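Section 4: Checking and Changing the Automatic Transmission Fluid

This section covers the Gravitz automatic transmission fitted to Standosier sedans and wagons. Manual transmission cars are covered in Section 5. Read the whole section before you start. The fluid level on this unit is checked with the engine running and the fluid warm, and a reading taken any other way will be wrong.

What you need

Vudumby ATF, 1-quart bottles
Drain pan, 12-quart size or larger
17 mm socket and ratchet
Torque wrench
Long-neck funnel
New drain plug washer
Lint-free rags
Wheel chocks and four jack stands

CAUTION: Do not work under a car held up only by a jack. The car must sit level on stands or on a lift, front and rear.

CAUTION: Transmission fluid at full operating temperature can reach 200°F and will burn skin. Let the car cool before you drain it.

4.1 Draining the old fluid

1. Park on level ground, set the parking brake and switch off the engine.
2. Raise the car and set it on the stands. Check that it is level.
3. Remove the fill plug on the left side of the case. If the fill plug will not come out, stop here and do not drain the unit.
4. Place the drain pan under the transmission.
5. Loosen the drain plug with the 17 mm socket, then turn it out by hand.
6. Let the fluid drain until it slows to a drip.
7. Wipe the drain plug and look at the magnet. A thin gray paste is normal. Metal slivers or chips are not, and the unit should be inspected before it is driven again.
8. Fit the new washer and reinstall the drain plug. Tighten to the value on the label inside the hood.

Note: A drain does not remove all of the old fluid. Some stays in the torque converter and the cooler lines.

Keep a record of how much came out. Pour the old fluid into a marked container and write the amount down — you will need it in 4.2.

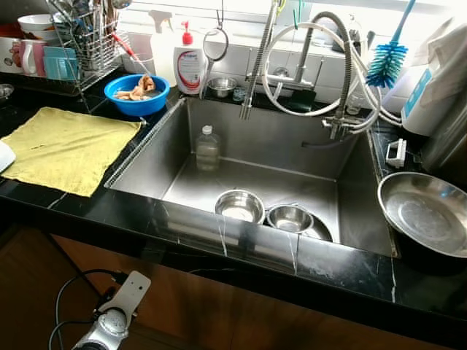
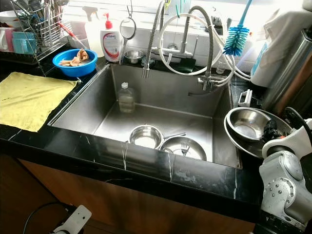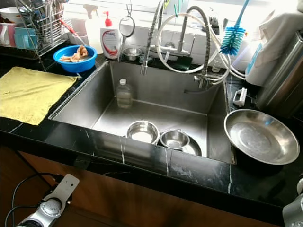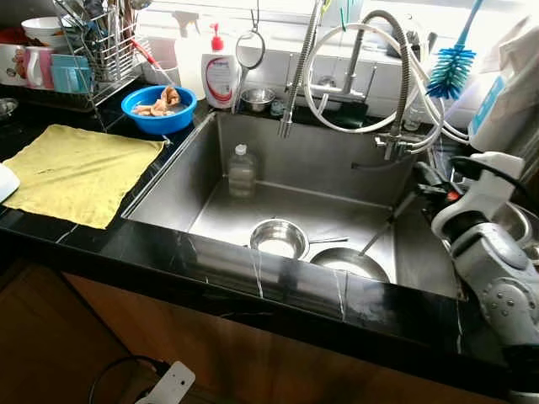

Can I mix Vudumby ATF with the fluid already in the transmission?

Vudumby ATF can be added to the factory fill in any amount. Do not mix it with CVT fluid, power steering fluid or any fluid that does not list the Gravitz unit on the back label.

4.2 Refilling

1. Put the funnel into the fill opening and add the same amount of fluid that you drained.
2. Install the fill plug finger tight.
3. Start the engine with your foot on the brake.
4. Move the selector slowly through every position, stopping for a few seconds in each, and return it to Park.
5. Look for leaks at the drain plug. Shut the engine off at once if you find one.

4.3 Checking the level

1. Connect a Yap scan tool to the port under the dash and select Transmission Temp.
2. Let the engine idle in Park until the reading comes up to 100°F.
3. With the engine still idling, remove the fill plug.
4. If a thin stream runs out, let it run until it turns to a drip. The level is correct.
5. If nothing comes out, add fluid a little at a time until it starts to drip from the opening.
6. Reinstall the fill plug and tighten it to the label value.
7. Switch off the engine, wipe down the case and lower the car.

CAUTION: Keep hands, hair and sleeves away from the exhaust and the cooling fan while the engine is running.

Note: If the reading goes well past the check temperature before you finish, shut the engine off, let the unit cool and start 4.3 again. Warm fluid expands, and the transmission will end up underfilled.

4.4 After the change

Shifts may feel firmer than usual on the first drive. The control module relearns its shift points during normal driving — no reset is needed. If the transmission slips, bangs into gear or shows a warning light, repeat the level check before looking for other causes.

Take used fluid to a recycling center or a parts store that accepts it. Do not pour it on the ground or into a household drain.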